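Getting the junk drawer under control

Every house I've lived in has had one, and the one in our Hadthorpe kitchen was the worst of the lot. Dead batteries, takeaway menus, three sizes of birthday candle, a key to goodness knows what. I finally tackled it one Tuesday in September and it has stayed tidy ever since, which is a record for me!

Start by taking the whole drawer out, if it'll come. Most modern ones lift up at the front and slide free – ours needed a bit of a wiggle. Tip the lot onto an old sheet, then hoover the corners and wipe round with warm water and a drop of washing-up liquid. Leave it to dry properly while you sort.

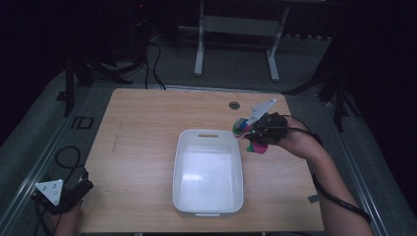

Sorting is where I always used to come unstuck, as I'd make lots of little piles and then knock them into each other. My friend Venla Kallio put me on to doing it one sort of thing at a time: all the batteries, then all the string, then all the pens (test them as you go, it's very satisfying). Whatever belongs in another room goes straight into a bin, and a plain white plastic one with a handle slot cut in the end suits me best, because you can hook your fingers through and carry the lot upstairs in one go. Don't put it down halfway and make a cup of tea. I have done this and it sat on the landing until half term.

For the bits that are going back, you want dividers. I priced up fancy ones and nearly fell over, so mine are cut-down cereal boxes with the edges taped. Teabag boxes are a good height too, and so are the lids off shoe boxes if your drawer is shallow.

A few other things I've picked up:

Tape over the ends of old 9-volt batteries before you take them for recycling.

Wind string round a clothes peg and clip the end in.

Keep scissors at the front, blades pointing away from you.

Takeaway menus can go inside a cupboard door with a bulldog clip.

Give it 2 minutes on a Sunday night, before the week gets going. I still haven't found out what that key is for, so it's hanging on the hook by the back door.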